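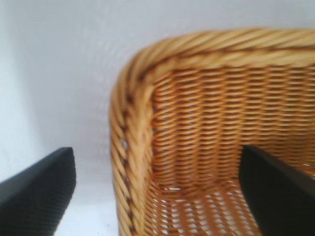
One finger in, one finger out. The wicker basket, as the wrist camera gets it.

Print this post | E-mail this to a friend

I have spent most of February thinking about the edge of a basket. Other people my age have taken up sourdough or cold water. I have a rim.

The question, for those who skipped the last post (I have seen the visitor figures, so that's most of you), is whether a robot that has learned to pick up a basket by its side can be taught to do it from fewer demonstrations if we are fussier about which ones we keep. Hefin Phillips thinks yes. Hefin has thought yes since before we had any data, and he says it in the tone of a man ordering chips. I thought probably not, and bet him lunch, and this post is partly an account of how I came to be buying lunch.

We began with 103 demonstrations, all done by hand by one of us steering the arm. The method we'd been using, which goes by Plultomov because Jonas Kälin got to the naming spreadsheet first, takes the lot. Good ones, bad ones, the one where I sneezed. It learns to copy what the person did, given what the wrist camera could see at that moment. That's all there is to it, and it works far better than it has any right to.

Where it doesn't work is the moment just before the fingers close. Getting one finger over the rim and leaving the other outside sounds like nothing. You do it every time you pick up a shopping basket without using the handle. But from the wrist, close in, a wicker basket is a great deal of brown stripes in soft focus. The rim is a thick twisted rope and the wall behind it is woven in rows, and to a network which has never carried washing upstairs, one lot of slanted strands looks much like another. Where the side curves round it's worse, as there's no straight edge to line up with and the right angle for the wrist changes with every bit you move along.

So the arm dithers. It comes down, drifts left, drifts right, comes down a bit more, and then either straddles the wall or plants a finger on top of the rim and leans on it like a man at a bar.

Hefin's idea was to look at our own dithering. He went through all 103 and marked every one where the person steering had hesitated over the rim. I'd have said that was a handful. It was not a handful, and a good many of the worst were mine. In one of them I appear to be trying to hypnotise the basket. His argument was that we'd been teaching the robot to dither and then complaining about its character.

He threw those out and kept 39. I said 39 was silly. We trained on them anyway, overnight on Wednesday, with everything else left alone: same network, same settings, same basket.

The robot got better. Out of 50 tries on each side, the full set managed 31 clean straddles and the small set managed 42. By clean I mean one finger inside, one outside, nothing squashed, and the basket lifted off the table and put back. Jonas judged them without being told which model was running, and he is Swiss about these things, so I believe the numbers.

Now the grumbling, which I feel I've earned.

First, it's one basket. Wicker is kind to you: it gives a little when you nudge it, and it forgives a finger that arrives slightly crooked. We tried a stiff plastic tub afterwards and the difference between the two models more or less went away. Jonas has a theory about that. I have asked him to write it down, mainly so that he'll stop telling me it at the kettle.

Second, when the small model fails it fails with great confidence. The old one would hover and fret and you had time to reach for the stop button. The new one makes up its mind and goes. Twice it went straight down beside the basket with both fingers on the outside and closed them on air, very smoothly. I'd call it beautiful if I weren't the one who has to explain it on the slides.

Third, somebody has to do the marking. Hefin did ours by eye in 5 evenings, with a radio on. That's fine for 103. The Cadwaladr set, which we'd like to use next, has 1,129, and he has let it be known that he won't be doing those by eye, with or without a radio. We've a rough script that looks for slow, wobbly stretches in the wrist's path. It agrees with him most of the time. It also throws out anyone who is merely careful, and I take that personally.

I still don't think we know why it works. It could be that the hesitant ones really do pull the robot towards hesitating. It could also be that the ones we kept all happen to come in from much the same direction, and we've just given it an easier thing to learn. Those are quite different stories, and only one of them is worth a paper. The next run keeps 39 at random, which we should have done in the first place, and which I did suggest, if anyone is keeping a record. I'll put the numbers up when they're in.

Lunch was at the Flurkholm. Hefin had two puddings.

Print this post | E-mail this to a friend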